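Ticket 2136
Subject: Parcel labels printing on the wrong stock after Palex update
Opened by: Fadime Kaplan, Dispatch
Assigned to: Ajith Achari
Priority: 3
Status: Closed

Original report, 08:40
Since this morning the label printer on packing bench 4 feeds a blank label after every good one. The barcode is also printed too low, so the bottom of it runs off the label. The other benches are fine. I have turned the printer off and on and changed the roll. We are sending bench 4's orders to the next bench, but that one is getting a queue.

Ajith Achari, 09:05
Thanks. Can you tell me which roll is in it and whether the driver window on the PC says "gap" or "continuous"? It is under Printer preferences, second tab.

Fadime Kaplan, 09:20
Roll is the usual Bristilus one from the stock cupboard. The window says continuous.

Ajith Achari, 09:25
It should say gap. Please change it, press Apply, then hold the feed button until the light blinks so the printer measures the label again. Print one test page and one real order.

Fadime Kaplan, 09:50
Done. The blank labels have stopped. The barcode is still low, and the scanner at the Morkov desk won't read it. When I reopened the window the setting was still gap.

Ajith Achari, 10:30
Logged in remotely. The Palex update in August replaced our label template with the default one, which has a top margin of 70 dots. Ours had none. The other benches load the template from the shared folder, but this PC had a local copy and the update overwrote it. I have pointed it at the shared folder and deleted the local copy. Please restart Palex and try again.

Fadime Kaplan, 11:10
Better. The barcode is all on the label now and scans first time at the desk. We have nearly a full cage of parcels with the low barcode from before. Do they need new labels?

Mikkel Vigfúsdóttir, 11:25
Yes, please relabel them. The carrier's machine needs the full barcode height and will put them aside otherwise. Stick the new label fully over the old one. If the old one is creased, peel it off first. Void the old numbers in Palex before you reprint or the order will show two parcels.

Fadime Kaplan, 13:45
Cage relabelled, old numbers voided. One order would not void and gives "manifest locked".

Ajith Achari, 14:00
That one was already on the morning manifest. I have unlocked it, try now.

Fadime Kaplan, 14:10
Voided and reprinted. Happy to close.

Ajith Achari, 14:30
Closing. Settings for this bench, for next time: media type gap, top margin 0, template from shared folder, local copy none. Vija Paulauskas has added the same lines to the printer page on the help site. If the fault comes back, reopen this ticket and don't start a new one.

Attachments (4) 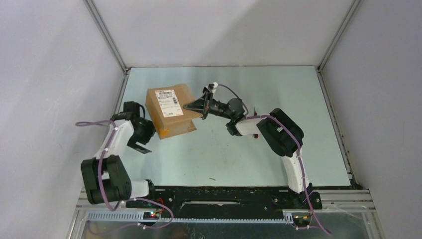
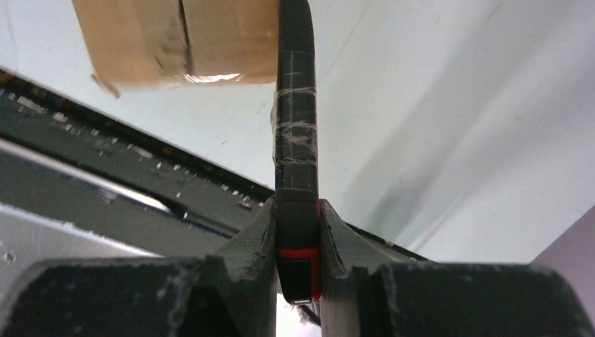
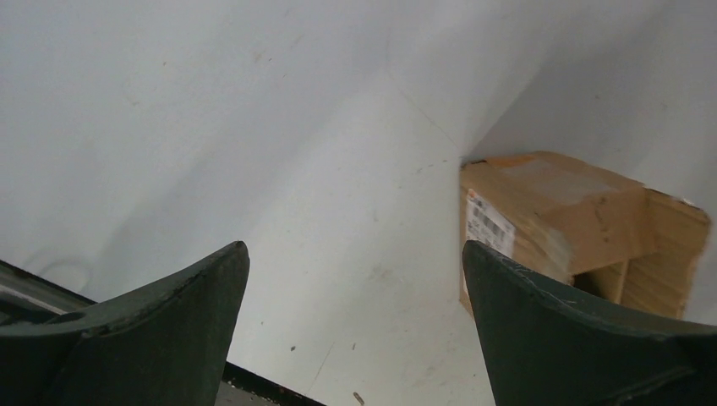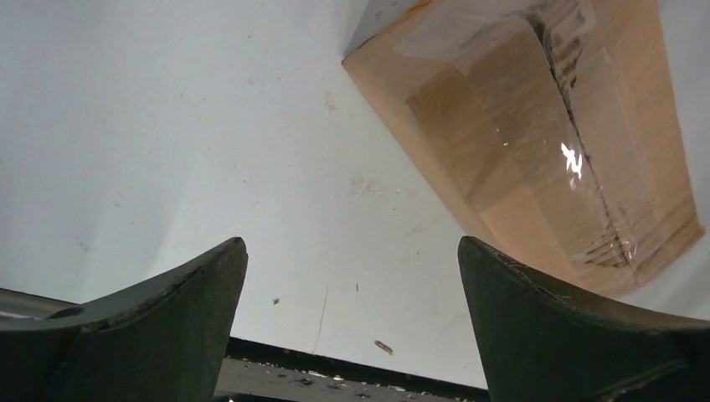 First attachment: box with the shipping label on top.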